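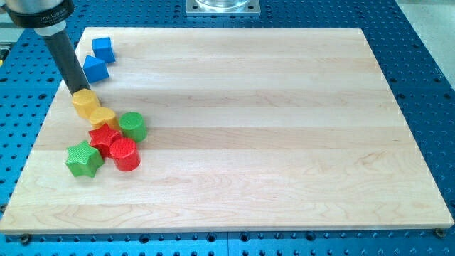 Eftychia Koutsoukos asked in her comments on the last report why the reading room humidity was still being logged by hand, and whether the Larklow figures could be relied on until that changed. The hand readings have been kept as a check on the new loggers and will stop at the end of April. Where the two sets overlap they agree to within 2 percentage points of relative humidity, and the Larklow figures given below are taken from the loggers only.

Map and plan collection, Larklow and Diston: progress report, second period

Home Grants Reports Collections Contact

1. Work completed

Flattening and surface cleaning of the Diston estate plans is finished. The series came to 453 sheets, of which 41 needed tear repair before they could be handled for scanning. Repairs were made with Japanese tissue and wheat starch paste. Sheets with iron gall ink were set aside from any damp treatment and cleaned dry.

Rehousing has started. Flat sheets go into polyester sleeves inside acid-free folders, sorted by parish and then by survey date. Rolled items too large for the plan chests are being placed on wide-diameter cores and wrapped. The first order of folders from Dhillon was cut short on the long side and was returned. The replacement batch measured correctly and is in use.

2. Scanning

All sheets in the Diston series have been captured at 400 ppi. Color targets were included with each sheet. Files were checked for focus at the corners, where curl in the heavier linen-backed plans caused most of the rejects. Rescans are complete except for the tithe apportionment, which is still folded into its binding. We have not decided whether to disbind it.

3. Catalog

Records are being entered in Gimik. The import template drops scale statements written as a fraction, so scales are now keyed as a ratio. Earlier records have been corrected. Place names follow the spelling on the plan, with the modern form in a second field.

4. Storage conditions

Larklow held steady through the period, apart from a rise in humidity when the north door seal failed. The seal has been replaced. Diston runs drier than we would like in the heating season — the thermostat is shared with the offices upstairs, and we are in discussion with the building manager about a separate control.

5. Budget

Spending on materials is under the profile in the application, mainly through the delayed folder order. We ask to carry the balance into the next period. Staff costs are on profile.

6. Next period

Rehousing of the Larklow rolls, catalog records for the remaining parishes, and a decision on the apportionment. Public access to the scans depends on the rights review, which is still open for the railway deposits.

Related items
Progress report, first period
Condition survey: Diston estate plans
Handling guidelines for rolled maps
Notes on catalog entry in Gimik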